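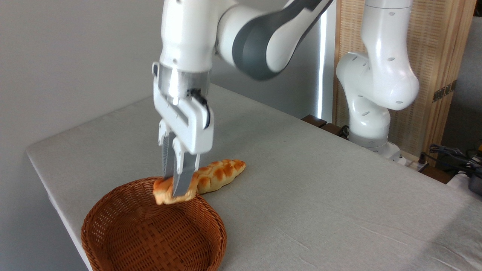 The left arm of the cell at Brilldale, with its fingers on the end of a braided roll. The basket is next.

The Bread Shift

The first thing Svitlana Hrytsenko does on a Tuesday morning is pet the table. I mean it! She puts her bag down, puts her coffee well out of reach, and runs both palms over the gray cloth from one corner to the other, like somebody smoothing a bed for company. Then she crouches until her eyes are level with the top and squints along it.

"Wrinkle," she says, and tugs.

I'd come to Brilldale to write about robots that handle food, and I had pictured a lot more typing. I'd also pictured getting there at a reasonable hour, but Svitlana likes to have the cell checked before eight, so there I was in August with wet hair and a notebook, watching a grown woman argue with a tablecloth.

The cell has two white arms at one table, and everyone calls them Left and Right. (I asked if they'd ever had better names. They had, and I'm not allowed to print them.) Left was doing the bread that week. The job is to pick up a braided roll by one end and get it into a wicker basket, which my four-year-old nephew can do while talking about sharks. Left needs a fair amount of help.

Most of the help goes to the fingers. There are two of them, flat pads facing each other, and they open and close in a straight line like a very calm crab. Svitlana wipes the pads with a barely damp cloth, dries them, and then goes over them again with a soft toothbrush. The left one has ridges, and glaze gets down in there. Egg glaze, she told me, is the enemy. It starts out as a faint shine and by lunchtime it's basically varnish, and a pad with varnish on it will hang on to a roll a half second after it's supposed to let go. The roll swings, clips the rim of the basket, and off it goes across the floor.

"How far?" I asked.

"Fletcher's shoe," she said, and left it at that.

Fletcher Henare looks after the mechanical end of things, and he showed up a bit later with a hex key already in his hand. He'd swapped out a finger the evening before and wanted to go over the screws again. His rule is that any finger he puts on at night gets checked in the morning, by him, before it touches a thing. He snugged each screw, wiggled the finger, frowned at it, and wiggled it some more. I asked what he was feeling for and he had me try it. I felt nothing at all. He said good, that was what he was feeling for too.

Next came the part I liked best, which they call the squeeze. Before any bread comes out, Left closes on a strip of folded paper. Svitlana pulls the paper. If it slides out easily, the grip is too soft, and if it tears, it's too hard. She wants it to come with a little drag, "like a receipt out of a full wallet." There's a proper force setting in the software, of course, and she writes that number down as well, but she's been pulling paper out of that gripper for so long that I think she trusts her wrist more. We got through four strips. The second one tore, and she went back to the laptop, took the closing force down a notch, and tried again without a word.

Then the zero. Every arm has an idea of where its own fingertips are, and if you've changed a finger, that idea is wrong by a hair. They teach it again by bringing the tip down to a known point on the table, nudging it lower and lower with the arrow keys until it just kisses a metal button. It's slow. Kurniawati Purba had the keyboard for this one and I noticed all of us had stopped breathing, me included, and I had no stake in it whatsoever. Tap, tap, tap. Tap. "There," she said, and saved it, and then everyone went and got their coffee.

Kurniawati came over from Entili, where she spent years on packing lines, and she has strong feelings about cables. The one at Left's wrist hangs down beside the gripper in a loop, and the size of that loop is a whole topic! Too short and it pulls tight when the wrist turns. Too long and it drags over the bread. She turned the wrist all the way one way and all the way the other, watching only the cable, and then let out a tiny bit of slack and did it over. A cable at her old job failed after 771 hours because somebody had tied it too neatly, and she still sounds annoyed about it. I went home and untied the cord behind my toaster.

The basket gets set up too. I hadn't expected that. It's an ordinary shallow oval basket from Kernden, and it sits right up at the front of the table, near the corner. Wicker isn't the same from one side to the other, so Svitlana has put a dab of nail polish underneath to show which way it faces. I asked why they don't just use a plastic tub and got two answers at the same time. Svitlana said the bakery people want baskets. Fletcher said a tub would be too easy.

By then it was nearly ten and the rolls came out. Bread is a rotten thing to ask a robot to hold. It's stiff on top and soft underneath, every braid is lumpy in its own way, and the crust will take a dent that stays there for good. The first pick of the day is always run at reduced speed, and that morning it was set to 65 percent. Left came down over the roll, stopped, came down a little more, and closed on the end lobe. I leaned in. Fletcher moved me back by the elbow, very politely, and pointed at a strip of tape on the floor that I was apparently on the wrong side of.

The roll went into the basket. Svitlana took it straight back out and turned it over to look at the crust where the fingers had been, and she ran her thumb across the spot. She passed it to Kurniawati, who did the same, and then it came to me. I found a dent you could have hidden a sesame seed in. They took the force down one more notch.

All of it goes in a logbook, a real paper one with a cracked spine, and the entry for that first pick was number 3459. I flipped back through it while they reset. It's mostly initials and force settings, but every so often there's a line like "pads sticky, whose jam" or "cloth moved AGAIN." Alby Sheehan, who runs the evening session, draws a little face next to each of his entries. The faces get worse toward the end of the week.

I stayed until they broke for lunch, by which point Left was up to full speed and I had been given a roll from the reject tray. It had a small pinch at one end. I ate it in the parking lot, starting from that side, and when I got in the car there was glaze all over the steering wheel, and I was still picking it off at the Nivow exit.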